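Ticket: Erar cell, left finger slow to close
Opened by: Szu-yu Yeh
Status: waiting on part

9/5/20, first entry
Right, so I came in to run the drawer task and the left finger was lagging behind the right one again. Po-yen Ko had the same thing in May and cured it by cleaning the slide, so I started there. Wiped it down, put a dab of grease on, ran 10 open and close cycles. Better, but still a bit lazy on the last few!

Second go
Took both fingertips off (four screws, mind the washers) and checked them against the spare Onditz pair. No bend that I can find. Put them back, re-zeroed the gripper and set the closing force down from 8 to 7, which is what Adaeze Osagie has on the Lam cell.

Wrist camera check
I wanted both tips in view with the black box and its pink drawer, pens and highlighter left out on the table as usual. Drawer partly open, orange tube lying inside, round black knob easy to pick out. I'm happy with that angle, so please leave the camera bracket alone.
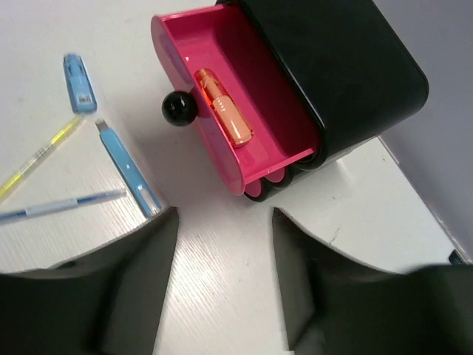 Still to do
Chi-keung Yen is ordering a new slide from Skostero, part 13 on their sheet. Until it's fitted, keep the speed low and shout if the finger sticks. I'll leave the ticket open.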